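Notebook, soft goods bench
February 5, 2022
Entry by Teresa Frade, bag unpacking and laundering sequence, continued

Carried on from the January pages. Question still open: does the order in which a gym bag is packed change how long its contents hold moisture, and does it matter enough to put in the care leaflet for Flikadport. Kamarul thinks the order is irrelevant and the wrapping is everything. I have no strong view yet but want figures before Belmiro asks for the text.

Setup as before. Load per bag: one black garment with elastic, one towel, two shaker bottles. Bottles rinsed and capped before packing. Garment and towel wetted by spray to a fixed added mass, then packed at once. Bag zipped, left on the rack in the side room, unpacked after the hold period. Everything weighed on the small balance before and after. Balance checked against the reference mass at the start of the session and again at the end, no drift either time.

Packing order A: towel at the bottom, garment on top, bottles at the end by the zipper pull.
Packing order B: garment rolled inside the towel, bottles on either side.

Hold period was 4 hours for both. Rack position swapped between runs so that neither order always got the place by the vent.

Readings, garment only:
Dry mass 214 g.
Added water at packing 67 g in both orders.
Order A, after hold: lost very little, inside the scatter of the January runs.
Order B, after hold: gained slightly. Water moving out of the towel, presumably, as the towel was down by a similar amount.

Towel dry mass 392 g. The towel carries most of the water in any realistic load, so the garment figure is mainly a question of what it is pressed against. This is Kamarul's point and the numbers lean his way, but two orders is not many.

Unpacking is now done on the round table. The long bench was too deep, and the person unpacking kept dragging the garment across the edge, which stretched the hem and, on one occasion in January, put the towel on the floor and lost the run. The round top lets everything be reached from one side. Wipe it down between runs and let it dry fully, otherwise the towel picks up water from the surface and the mass is wrong.

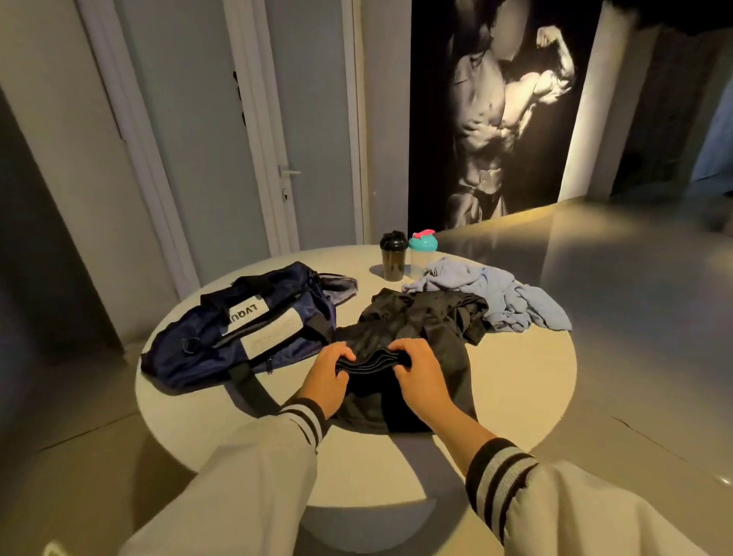

Page last changed: February 5, 2022, by tfrade

Handling note for the black garment. Take it by the folded upper edge, both hands, fingers and thumbs on the elastic, and lift before folding. Do not gather it from the middle. Gathered from the middle it comes up as a ball and traps whatever is inside the fold, and the second weighing then disagrees with the first. Hélder had this twice. Once lifted, fold in half side to side, then in thirds from the hem, and put it straight on the balance.

The towel can stay bunched while the garment is being dealt with, provided no part of the garment is lying on it. Contact between the two on the table should be kept short. I did not time it today. Worth timing next session — the transfer between damp fabrics is faster than I assumed when writing the first protocol.

Bag: the navy duffel marked LVGU, lying on its side, zipper side up. Open the end fully before removing anything, so the lining can be inspected. The lining is the pale blue-grey one and water marks are not easy to see on it under the ceiling lights. Use the hand lamp at a low angle. Keep the long strap clear of the balance. It caught the pan on the second run and I had to re-zero.

Bottles. The black one and the clear one with the teal lid and pink flip cap go to the back of the table, upright, before the fabrics are touched. Check the caps by hand. A slow leak would look exactly like a packing effect, and I would like to rule that out for good by running one set with no bottles at all. Aurora has suggested weighing the bottles too. Agreed, added to the sheet.

Open points:
Repeat order B with the towel outside and the garment in the middle but not rolled.
Overnight hold, both orders. Needs somebody in early to unpack.
Ask Rebelo for more of the same towel, same batch if they have it.
Lining wipe test, dry tissue weighed before and after. Method to be written up by Hélder.
Leaflet wording stays on hold. For now the only line I would sign is to take the damp things out of the bag when you get home, and they print that already.

Balance log filed in the Ternden folder with the January sheets. Raw weights are on the last tab, uncorrected.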